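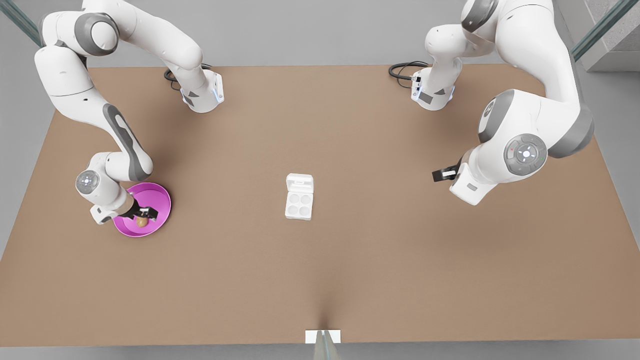

Marthinus Mofokeng asked, in a comment on the November version of this guide, whether an operator should discard an episode in which the egg is dropped back into the bowl and picked up again. He had been deleting them and was finishing each session well short of a full batch. The answer is no, provided the second attempt is clean, and Section 4 now says so.

This guide applies to operators recording demonstrations for the Gusero egg-packing task in the simulator. It assumes that the operator holds an account on the Ullham recording server and has completed the general introduction to the hand controllers. Revised Tue 31 December.

## 1. The task

Each episode consists of moving one egg from the bowl to a well in the carton. The carton has four wells and its lid remains open throughout. The egg may be placed in any free well unless the session sheet names one.

The policy is trained on whatever the operator does between the start tone and the stop command. Hesitation, wandering and small corrections are all learned along with the useful motion. Operators are therefore asked to decide on the grasp and the target well before starting the recording.

## 2. Preparing a session

1. Log in to the recording server and open the Gusero task. Enter your operator code and the batch number from the session sheet.
2. Confirm that every camera stream is live. Move each arm a short distance and check that the overhead view and the close views all update. A frozen stream does not raise a warning, and the episodes recorded with it cannot be repaired.
3. Open and close both grippers fully. If a gripper stops short of either limit, recalibrate the controller trigger from the Devices menu.
4. Set randomization to "Session." The simulator will then vary the position of the bowl and the carton within the permitted region at each reset. Do not reposition either object by hand.
5. Run two practice episodes with recording turned off.

If the carton comes to rest at an angle after a reset, leave it. Cartons at odd angles are wanted in the data. Reset again only when the carton is outside the reach of the arm you intend to use.

## 3. Recording an episode

1. Press Record and wait for the start tone. Motion before the tone is trimmed and may leave the episode without a proper beginning.
2. Bring the arm above the bowl with the gripper open. Approach from high enough that the fingers clear the rim.
3. Lower the gripper until the fingers are on either side of the egg. Align them before descending the last part of the way; turning the wrist inside the bowl tends to push the egg against the wall.
4. Close slowly. Stop squeezing when the egg holds. The contact model at Radebe's default settings will eject an egg that is gripped too hard, sometimes across the table.
5. Lift straight up until the egg is clear of the rim, then travel to the carton at a steady speed.
6. Lower the egg into the well and release it only when it is supported from below.
7. Open the fingers fully and back away from the carton before pressing Stop. The retreat is part of the demonstration. The model needs examples of a hand leaving a filled well without disturbing it, and episodes that end at the moment of release do not supply them.

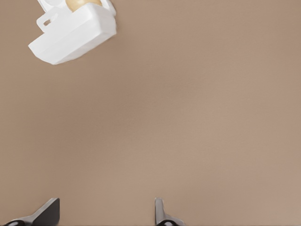 ## 4. Keeping or rejecting an episode

Review the playback after every episode and mark it Accept or Reject before continuing. Unmarked episodes are held back from export.

Accept the episode if the egg finishes in a well and the gripper has withdrawn. Accept it also if the egg slipped during the lift, fell back into the bowl, and was recovered on the next attempt. Recoveries of this kind are valuable, and operators should tag them "regrasp" in the notes field. Do not stage them.

Reject the episode if:

- the egg leaves the tabletop;
- the carton is pushed or tipped by the arm;
- a finger passes visibly through the egg, the bowl or the carton;
- more than one regrasp was needed;
- the operator paused to think for longer than a moment with the arm extended.

A batch is 40 accepted episodes. It may be spread over several sittings, but the same operator should finish it. The collection currently stands at 571 accepted episodes. Another 121 were rejected, the most common cause being a carton that was struck during the retreat.

## 5. Checking the grasp

The overhead view gives a poor sense of depth inside the bowl. Before closing, switch to the close view and compare the two fingers. They should sit on opposite sides of the egg, with the shell between them and neither finger pressing the bowl floor. If one finger touches first, rise slightly, correct sideways and descend again. A small correction at this point is acceptable and need not be noted. 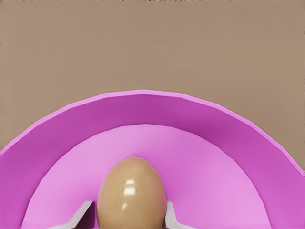 *Figure 3. Close view: egg in the bowl, one finger on each side.*

## 6. Closing the session

Select Finish Batch or Suspend Batch. Closing the window does neither and leaves the batch locked until the server releases it overnight. Export runs automatically to the Stallberg archive. Report missing exports through the task page, giving the batch number and the operator code.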